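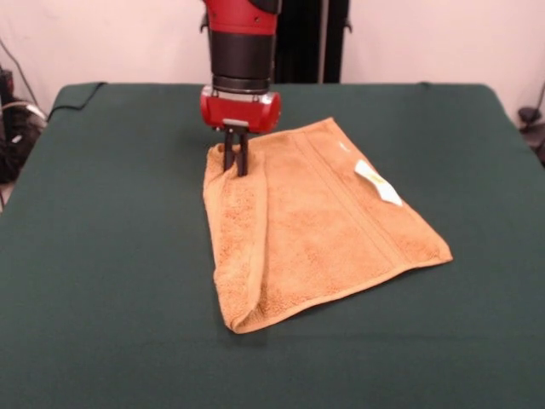

Lukau家属服务社为刑事案件遇害者和失踪者的家属提供陪同、联络和事务代办服务。我们的办公室设在Stalstead市Sotelo街373号2楼,服务范围包括Stalstead全市和北面的Grumemwood区。来找我们的人,多数刚接到警方的电话,或者刚从认领遗体的地方出来,有些人一整天没有吃东西,有些人从医院直接过来,随身只有一个手机。我们给第一次来访的家属准备的东西很普通:热水、纸巾、充电线、洗漱用品,还有毛巾,就是深绿色桌布上摊平的那种橙褐色毛圈毛巾,可以拿去洗脸,也可以带走,不用还。登记表可以晚一点填,当天填不了的,下次来再填。

我们是谁

服务社由Hajnalka Magyar创办。她原来在Stalstead一家地方报社跑社会新闻,跑了很多年法院和警局,写过不少命案报道。按她自己的说法,她做记者时最常做的一件事是敲家属的门,最不愿意回想的也是这件事。有一次她到一户人家采访,家里的老人以为她是警方派来的,把案发前一晚的事从头到尾讲给她听,讲完以后问她什么时候可以把人接回家。她答不上来。老人此前没有得到过任何人的正式说明,连遗体存放在哪里都不清楚,家里的电视开着,正在播这个案子。

那篇报道后来没有发表。Hajnalka回报社以后,替这家人打了一下午电话,弄清楚了该找哪个部门、需要带哪些证件、什么时候可以办手续。之后又有别的家属辗转找到她,问的问题差不多。她开始用一个本子记下各个部门的窗口、办理时间和所需材料,这个本子是服务社现在使用的《家属办事手册》的前身。手册里有几页至今保留着她当年的写法,比如“先问清楚对方姓名和工号,再说自己的事”。

Gizella Simon是服务社的第二位成员,现在负责家属陪同工作。她曾经是急诊科护士,熟悉医院和法医部门之间的交接手续。陪同人员的培训由她设计,值班排班也由她安排。家属打来的电话,如果当班人员处理不了,会转到她那里。

名字的来历常有人问起。Lukau是Hajnalka外祖母家所在的小地方,和服务社的业务没有关系。登记时原先想好的名字已经被一家搬家公司用了,窗口快要下班,她就写了这个。后来讨论过改名,家属们已经叫惯了,没有改。

我们做什么

一、陪同

家属去警局做笔录、去认领遗体、去法院旁听时,可以要求我们派人陪同。陪同人员不代替家属回答问题,也不对案情发表意见。他们要做的事情包括:提前确认时间和地点,准备好证件和复印件,记下办案人员交代的事项,在家属需要休息时向对方提出来,结束以后把人送到家或者交给其他亲属。

认领遗体之前,陪同人员会先和工作人员沟通,了解家属将会看到什么,再由家属决定是否进去、由谁进去。有些案件的遗体不完整,或者需要通过化验确认身份,这种情况下家属往往要等很长时间,而且可能会分几次接到通知。我们会事先问清楚家属:之后如果有新的发现,是否希望每一次都被告知,还是等到全部确认以后一起告知。这个选择会写成书面意见交给办案部门,家属随时可以更改。我们遇到过同一家人里意见不一样的,母亲想知道,儿子不想,那就分开登记,分开通知。

二、与警方的联络

案件侦办期间,很多情况警方不能对外讲,家属也不例外。我们不打听案情,也没有渠道获得内部消息。我们能做的是帮助家属弄清楚谁是他们的联络人,多久联系一次,有什么问题可以问,什么问题现阶段问了也不会有答复。联络人调岗或者休假时,我们会去确认由谁接手。这件事听上去简单,在实际工作中占了我们相当多的时间。

嫌疑人被捕的消息,常常是媒体先报出来。嫌疑人有时就是死者认识的人,甚至是全家都认识的人,在家里吃过饭,帮忙接过孩子。家属看到名字以后的反应各不相同,有人马上要去对方家里,有人反复看以前的聊天记录,觉得自己早该看出什么。我们会请家属先保存好手机里的信息和照片,不要删除,也不要自己去联系对方的家人。如果有和案件有关的内容,由陪同人员协助整理后交给办案部门。

三、媒体事务

Hajnalka当过记者,这部分工作起初由她一个人做,现在有专门的小组。家属可以接受采访,也可以不接受,可以先接受后来又不接受。我们不替家属作这个决定。

决定不接受采访的家属,可以把我们的电话给记者,由我们答复。决定接受的,我们会在采访前和记者谈好几件事:在什么地方拍,孩子是否出镜,用哪张照片,哪些话题不谈。死者生前的照片请家属自己挑选,尽早挑选,否则媒体会从社交网站上自己找。我们接触过一位父亲,他女儿在所有报道里用的都是一张她自己很不喜欢的证件照,几年以后他还会提起。

家属从前的经历,例如过去的案件、疾病、婚姻、债务,有时也会被翻出来写。对已经公开的内容,我们能做的有限。对不准确的内容,我们会帮助家属写更正要求,寄给编辑部,并且留存底稿。更正要求写得越短越容易得到处理,一般只写哪一句有误,正确的情况是什么,附上证明材料。

四、事务代办

人去世以后要办的手续很多,遇害者的家属还要面对一些别人碰不到的问题。死亡证明可能因为侦查需要延后开具,银行账户、租房合同、保险理赔、单位的抚恤都要等这份文件。住处如果是现场,会被封起来,里面的药品、衣物、孩子的课本都拿不出来。车也可能被扣。我们替家属向各方发函说明情况,申请延期,申请取出生活必需品。

房东、物业公司、学校和用人单位收到我们的函件以后,多数愿意配合。有少数单位要求家属本人到场,我们会派人一起去。

现场解封以后的清洁,我们自己不做。办公室有一份清洁公司的名单,是由以前的家属反馈整理出来的,报价由公司直接给家属,服务社不从中收取任何费用。建议家属不要自己动手打扫,也不要让亲戚去打扫。

五、失踪者家属

失踪案件和命案不一样,它没有一个确定的开始。家属报案时往往已经自己找了很久,问过朋友,去过对方常去的地方,心里有很多猜测。我们协助整理失踪者最后一次联系的时间、当时说过的话、穿的衣服、随身物品、要去见的人。家属记得的原话请照原样写下来,不用润色,也不用判断有没有用。有时候一句“我去帮朋友一个忙”,当时谁也没有在意。

寻人启事的排版和印制由我们免费提供。启事上留的电话建议不要用家属自己的号码,可以用服务社的转接号码,由值班人员先接听。启事贴出去以后会有骗子打来,自称知道下落,要求先付钱。凡是要求转账的,请一律告诉我们和警方。

找到人以后,无论是什么结果,我们的服务都会继续。活着回来的人和家里人也需要时间,有些事情不一定马上谈得清楚。

我们不做什么

我们不是侦探社,不承接调查、跟踪或者定位。

我们不提供法律代理。需要律师的,可以向我们索取Stalstead律师名册中办理过同类案件的律师名单,选择和委托由家属自己完成。

我们不代家属募捐,也不评价网上为案件发起的各类募捐。家属如果要查询某个募捐是否经本人同意,我们可以协助联系平台。

我们不接待自称能通灵、能找到遗体的人士,也请这些人士不要来办公室等候家属。

Grumemwood服务点

Grumemwood区离市中心较远,末班车收得早,当地家属以前来一趟要花掉大半天。服务社在2021年12月25日试着在当地开了一个临时接待点,当时借用的是一间停业面包店的门面,屋里还留着烤盘架。选在那一天开门,原因很实际:市里的各个办事窗口放假,而Grumemwood恰好有两户人家在等消息,家里没有别人。当天由Gizella值班,她带了手册、两箱水和一台打印机,打印机后来没有连上网。

次年一月,接待点改为固定服务点,搬到现在的位置,在区图书馆后门旁边,从停车场一侧进出,不需要经过正门。不少家属不希望被邻居看见,所以门口只挂了服务社的简写,没有写业务内容。

Grumemwood服务点可以办理登记、预约陪同和领取材料。需要和媒体小组面谈的,请到Sotelo街办公室,或者预约视频通话。

陪同人员的选拔和培训

陪同人员分为专职和兼职两类。他们来自各行各业,有教师、护士、退休的公交调度员,也有从前接受过我们服务的家属。家属想加入这份工作的,我们要求与本人案件结案相隔一段时间,并且先和Gizella面谈。这条规定曾经有人觉得太严,我们讨论过,仍然保留。

新人要完成100小时的培训才能单独值班。课程包括办案和审判的基本流程、法医手续、记录方法、儿童告知、电话接听,以及如何结束一次陪同。最后一项经常被忽略。陪同人员把人送到家门口,什么时候走,走之前交代什么,第二天由谁打电话,都需要事先讲定,否则家属会一直等。

培训中有一部分是练习说话。我们请陪同人员避免使用“节哀”“想开一点”“至少他没有受苦”这样的话。最后那句尤其不能说,说话的人并不知道实情,而家属日后可能会在法庭上听到完全不同的内容。可以说的话其实很少,多数时候是告诉对方接下来要去哪里,要等多久,厕所在什么地方。

记录只写事实。家属说了什么,办案人员交代了什么,几点到,几点离开。陪同人员的感受可以在每周的内部会议上谈,不写进档案。

关于孩子

怎样告诉孩子,是家属问得最多的问题之一。我们的建议是由孩子信任的大人来说,用“死了”这个词,不要说“睡着了”或者“去了很远的地方”。孩子问起是谁做的、为什么,如果还不知道,可以直接说还不知道。学校那边由我们和班主任联系,商定哪些同学和老师需要知道、怎么说,以及新闻播出的那几天孩子要不要上学。

我们有一本给孩子看的小册子,叫《家里出了大事》,由一位小学美术老师画插图。册子里没有讲案件,讲的是为什么家里会来很多陌生人,为什么妈妈不接电话,为什么暂时不能回自己的房间。办公室和Grumemwood服务点都可以领取。

出庭以后

从立案到宣判,短的几个月,长的几年,中间会有多次开庭和延期。每次延期对家属都是一次消耗,请好的假要退,从外地赶来的亲戚要回去。我们会在开庭前一天再次确认时间,如有变动尽快通知。

旁听时可能要展示现场照片。陪同人员会事先向法院书记员了解大致的顺序,在展示之前提醒家属,家属可以离开法庭,过后再回来。离开不会影响案件的审理,也不会有人因此对家属有看法。

宣判以后,家属有时会觉得比之前更难受。一直以来有下一个日期可以等,现在没有了,来慰问的亲友也少了。因此我们的档案在宣判后不会马上关闭,陪同人员会继续按约定的时间打电话,直到家属提出不再需要。遇到减刑、假释听证等情况,家属如果登记过愿意接收通知,我们会先打电话,再寄书面材料,信封上不印服务社的名字。

费用与经费来源

所有面向家属的服务免费,包括陪同、代办、寻人启事印制和一般文件的翻译。外出陪同的交通费由服务社承担。

服务社的收入有一部分来自对外培训。学校、医院、物业公司和新闻机构可以向我们预约课程,内容包括如何向员工或学生通报死亡消息、如何对待前来办事的家属、如何采访刚刚失去亲人的人。对外培训按每人75元收费,教材另计,场地由预约方提供。新闻机构的课程由Hajnalka主讲,她会使用自己当年写过的报道作教材,把其中她认为写错的地方逐段讲出来。

其余经费来自个人捐款和几家本地商铺的长期支持。我们不接受与在办案件有关的任何一方的捐款,包括嫌疑人及其亲属。捐款人要求知道款项用在哪一家人身上的,我们不予答复。年度账目放在办公室前台,任何人都可以翻阅,不能带走。

资料保密

家属的姓名、住址、案件情况和谈话内容只供经办人员使用。我们不在网站和宣传材料中使用家属的故事和照片,本页提到的个别情况已经征得当事人同意,并且改动了可以辨认的细节。

家属有权查看自己的档案,有权要求更正或销毁。销毁申请用书面形式提出,由Gizella签字办理,办完以后寄回一份回执。如果法院依法调取档案,我们会在规定允许的范围内先通知家属。

电话不录音。值班人员会做文字记录,通话开始时会说明这一点。

如何联系我们

第一次联系不需要介绍信,不需要案件编号,也不需要是直系亲属。同居伴侣、未婚夫妻、室友、继父母、多年的老朋友,都可以登记。以前有室友被别的机构拒绝过,理由是没有亲属关系,可是人是他们发现的,之后也住在同一个房子里。我们按实际需要提供服务。

可以直接到Sotelo街办公室,楼下是一家修钟表的店,楼梯在店的左侧。行动不便的来访者请先打电话,我们可以到楼下来谈,也可以上门。Grumemwood服务点请尽量预约,没有预约也会接待,只是可能要等前一位家属谈完。

夜间电话有人值守。半夜打来,不说话也没有关系,值班人员会报出服务社的名字,然后等着。如果当时不方便讲,可以挂断以后再打,不会主动回拨到未经同意的号码。

记者请联系媒体小组,不要拨打家属热线。学生做作业或论文需要采访的,请发邮件说明题目和学校,我们每学期集中安排一次答复,不安排与家属见面。

应聘陪同人员的,请寄一封手写或打印的信,说明可以值班的时段,以及有没有驾驶执照。信里不必讲自己的经历,面谈的时候再说。

家属想归还借用的书、雨伞和轮椅,放在办公室门内的柜子旁边就可以,不用登记。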